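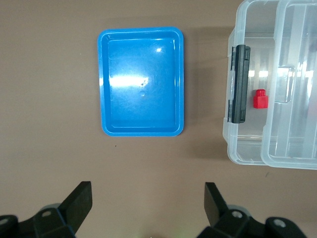 Blue tray, clear tub. Most of the system, give or take some self-discipline.

There is a drawer in our kitchen that I will not open in front of guests. Most homes have one. Ours once held 71 separate objects (I tipped it out and counted, one wet evening in February, when I could have been doing my tax) and only nine of them could be identified by both adults in the house. The rest were little things. Caps, clips, plugs, pegs, the feet off a sofa we gave away.

What follows is how I deal with small stuff now, in the kitchen, the laundry and the garage. It costs very little and requires no label maker, whatever my sister-in-law tells you.

Start with a tray

Sorting straight from drawer to box is how you end up with a second drawer. Put a shallow tray down first and let everything pass through it. The raised rim matters more than you'd think, because small round things are always looking for a way under the fridge. A strong plain colour is good too. I used a woodgrain tray for years and lost screws on it while looking directly at them.

Only tip out as much as covers the tray in one layer. If it's heaped, you aren't sorting, you're stirring.

Clear tubs, with reservations

I'm a convert to see-through storage, mostly after living with an opaque stack of Grube crates that had to be opened one by one every time somebody wanted a fuse. But "clear" is a generous word in the housewares aisle. A lot of it is frosted, and frosted plastic will tell you that you own something red and something grey and leave the matter there. 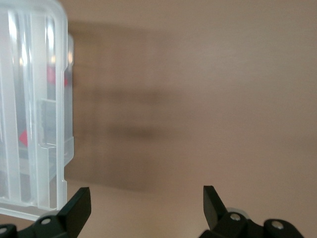
So keep one colour or one kind of thing to a tub where you can. Red bits in one, grey bits in another, and even a murky wall gives you enough to go on. Marcela Vrabec, who taught me most of this while helping me move house, also runs a strip of masking tape along the short end and writes on that. Tape comes off. The permanent marker I used on my first Starka box has outlived two changes of contents, and it still says CHRISTMAS on a tub of tap washers.

Ribbed sides are stiffer and stack better. They're also a pest to wipe. An old toothbrush gets down the grooves, then a rinse in warm water with a drop of dish soap, and leave the lid off till it's properly dry.

Don't take the lid right off

A small habit, but it has saved me a good deal of crawling about. When you're filling a tub a piece at a time, slide the lid part way along and work through the gap at one end. You get less dust in and fewer things bounced out, and the lid doesn't wander off to live behind the washing machine.

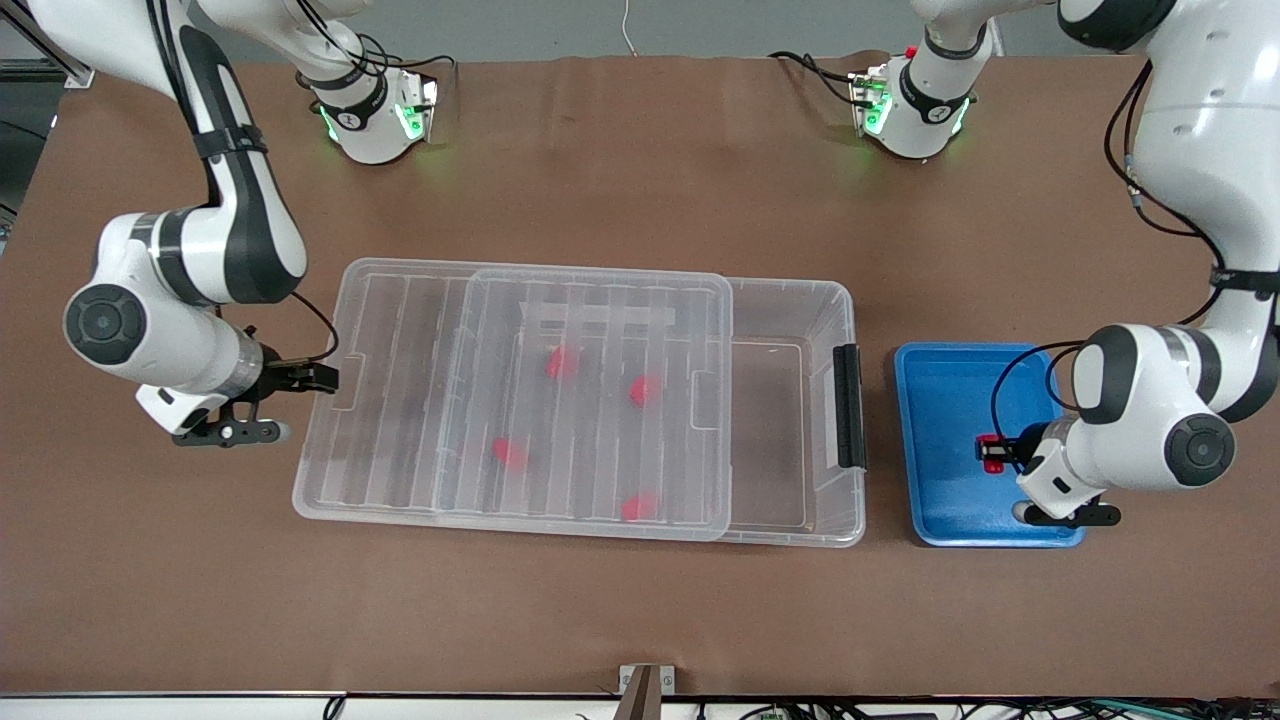 Work in one direction, whichever suits your hand, and put each thing down instead of lobbing it from across the bench. I know lobbing is the fun part. Do the odd ones last. If you're still holding something after about 90 seconds and can't name it, it goes in a jar marked "?" and the jar gets emptied once a year. I have rescued exactly one item from that jar, a shelf pin, and the shelf had already gone.

Clips and latches

Undo both ends before you lift. Plastic clips tend to crack in the cold, so if your tubs live in the garage, bring them inside for an hour before a big sort. When a clip does go, a wide rubber band around the whole box will do nicely until you get to the shops – mine has been temporary for seven years.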